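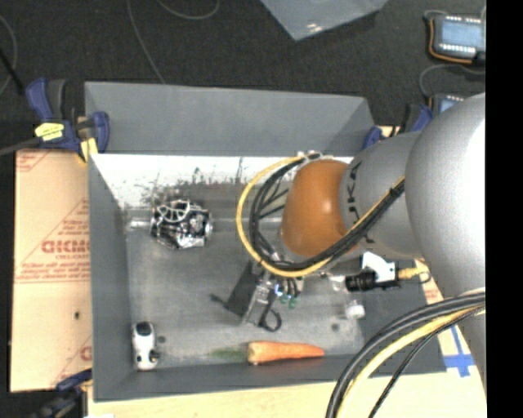 How often should the cables on a bin-picking arm be inspected?
Inspect them every 300 hours of operation, and again after any change to the gripper or the wrist fittings.

Cable and Bin Check, Clorno Picking Cell
Revised 3 December 2025. Procedure owner: Khadija Bouzid

This procedure applies to the arm, the gripper and the gray bin. Allow 30 minutes. A second trained person must be present whenever the arm is powered.

1. Stop the program, move the arm clear of the bin and lock out the power.
2. Follow the yellow cable and the black bundle from the wrist cap back along the arm. Look for flattening, cuts or shiny wear.
3. Check each cable tie. A tie should hold the bundle without pinching it. Replace any tie older than 2,000 hours.
4. Test the gripper bracket by hand. Report any play to Lợi Phùng before going further.
5. Push each wall of the bin firmly. If it shifts, reset the clamps at the corners and tighten them evenly.
6. Wipe the bin floor. Scuffs are acceptable – cracks are not.
7. Restore power and run the wrist through its full range at low speed. The cable loop must not catch on the rim of the bin.

Record the hours and your initials in the cell log. Full cable replacement is due at 1,000 hours for the yellow cable and is carried out only by Saodah Chin or Diễm Triệu.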